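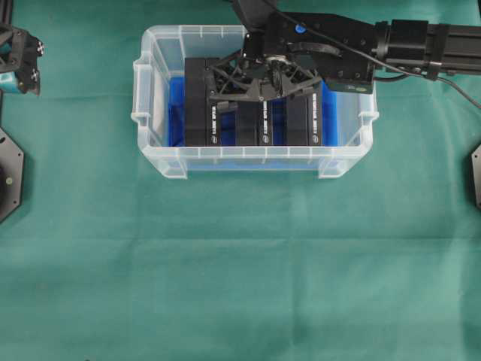 Ticket: label printer at packing station drops off network, prints half labels
Opened by: Milagros Farías, Daza shipping desk
Assigned: Vilgot Hellström
Priority: high (orders are backing up)
Opened: May 26, 2018

Milagros Farías, 8:12
Printer at packing station 3 stopped again. Prints the top half of the shipping label, then feeds a blank, then the red light. Turned it off and on, got maybe a dozen good ones, then same thing. We have 88 orders waiting for the Clevunmont pickup and it leaves at 2. The other station is fine. Please hurry.

Vilgot Hellström, 8:20
On it. Need a few things:
Red light solid or blinking?
Same roll of labels as yesterday or a new one?
Are you printing from Puvine or straight from the PC?

Milagros Farías, 8:26
Blinking. New roll, Patricio put it in last night. Printing from Puvine like always.

Vilgot Hellström, 8:31
OK blinking = it can't find the gap between labels. Could be the roll. Hold the feed button until it blinks twice, let go. Should spit out a few blanks and stop lined up with the tear bar. Tell me where it stops.

Milagros Farías, 8:40
Did that. Stops in the middle of a label. Did it twice more, different spot every time.

Vilgot Hellström, 8:44
Gap sensor then, or wrong stock. Open the lid, there's a little sensor that slides left and right under the label path. Should be in the middle. Wipe it with a dry cloth, nothing wet. While you're in there check the roll isn't the kind with the black mark on the back.

Milagros Farías, 8:58
Sensor was pushed all the way to the right!! Moved it back, wiped it, lots of dust. No black marks on the back. Held the button again and now it stops at the tear bar. Printed 15 from Puvine, all good. Going to keep going.

Vilgot Hellström, 9:01
Good. Leaving open till lunch. Probably got knocked when the roll was changed.

Milagros Farías, 9:37
Spoke too soon. Labels come out whole now but Puvine says "printer offline" every few minutes. Job sits there, then three come out at once. One got stuck on a box twice becuase we thought the first one hadn't printed.

Vilgot Hellström, 9:42
Different problem. That's the network side. Print the settings page (feed + pause together) and read me the IP address line. Just the last number is fine.

Milagros Farías, 9:49
Ends in 70

Vilgot Hellström, 9:55
That's the old address. It was supposed to get a fixed one when we moved the desk. Checking what else is on it.

Vilgot Hellström, 10:08
Found it. The front office copier picked up the same address this morning, so they're fighting over it. Graciela, can you reserve a new one for the label printer? Details in the Rirno sheet, row for station 3.

Graciela Vergara, 10:15
Done. Reserved on the router side. Printer has to be power cycled to pick it up. Also the Rirno sheet had the wrong MAC for this one, I fixed it. Two letters swapped.

Vilgot Hellström, 10:17
Thx. Milagros, steps:
1. Pause the queue in Puvine, don't delete anything
2. Printer off at the back, count to ten, on
3. Wait for solid green
4. Tell me before you un-pause, I have to change the port on the PC remotely

Milagros Farías, 10:24
Solid green. Queue paused.

Vilgot Hellström, 10:33
Port changed. Sent a test page, did you get it?

Milagros Farías, 10:34
Yes. Whole label, right size.

Vilgot Hellström, 10:35
Un-pause. Before you stick anything on a box check the order number against the screen, the queue may have doubles from when it was dropping out.

Milagros Farías, 11:20
No offline message since. Found four doubles, threw them out. We're almost caught up.

Yvette Gill, 11:31
Were any doubles already on boxes that went out? Carrier bills us for both.

Milagros Farías, 11:38
Just the one I mentioned, and it's still here. Peeled it and voided the second number.

Yvette Gill, 11:40
ok thanks

Patricio Zúñiga, 12:05
Might have been me with the sensor. Roll wouldn't sit flat so I moved the thing I thought was the guide. Which one is the guide?

Vilgot Hellström, 12:11
Guides are the two gray arms that squeeze in from the sides, they move together. Sensor is the small one underneath, leave it centered. I'll put a piece of tape by it next time I'm over.

Milagros Farías, 2:06
Truck's gone, everything was on it. Can close.

Vilgot Hellström, 2:15
Closing. Cause: gap sensor out of place + duplicate IP with copier. Fix: sensor centered and cleaned, recalibrated, address reserved, port updated on PC.
Still to do: check stations 1 and 2 for the same adress problem, seperate ticket. Order spare rolls before July.
Status: Resolved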